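## 4. Putting the bed back in order after unpacking

Written for the Otemwood guest room by Florence Bouchard, with corrections from Tamara Moldovan. It replaces the laminated card, which told people to iron the sheet while it was on the mattress. Please don't.

You'll need a clear floor, ten quiet minutes and no great faith in the word "fitted".

1. Take everything off the bed, including small items still in their boxes. Small cartons travel to the foot of the mattress and stay there until somebody's heel finds them.

2. Strip the blanket and pillow and put them on the chair. The Wosinby catalogue says you can work around them. We tried it for most of January and the corners never held.

3. Find the short side of the striped sheet. The stripes are supposed to tell you which way it goes. They're a fair guide on a sheet that's been hung straight, and a poor one on a sheet that's been through the dryer.

4. Hook the two corners at the head first, then pull toward the foot. Pull evenly.

 > **Caution:** Do not kneel on the mattress to reach the far corner. Walk around.

5. Smooth from the middle outward with a flat hand. A few creases will stay in the centre whatever you do. Claims of a "wrinkle-free finish" should be read with the same care as the colour names on paint tins.

6. Fold the blanket in thirds and lay it across the foot. If guests would rather have it bunched up near the pillow, that's their business, and it does no harm to the fabric.

### 4.1 Small boxed items

Check the bed once more before you call it done. Essential oil is the usual offender in our house, and it deserves more caution than the packaging tends to suggest.
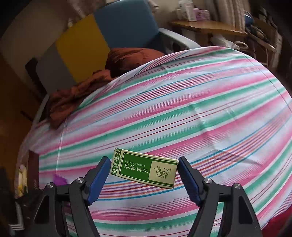

*Photo: Rodica Barbu*

The box marked TSAO ESSENTIAL OIL, 10ml, is small enough to vanish under a fold of blanket. Keep oils in their cartons, upright, on the shelf and away from the bedding — Tamara has yet to meet the stain remover that does what its label promises on coloured stripes.

**Note:** We make no claim that any oil helps you sleep. Guests may bring their own opinions, but please open bottles in the bathroom, over the sink.

If oil does get on the sheet, blot it with paper towel, leave the sheet off the bed and tell Florence before washing it. Hot water is not a shortcut. For the spare sheet, see section 5.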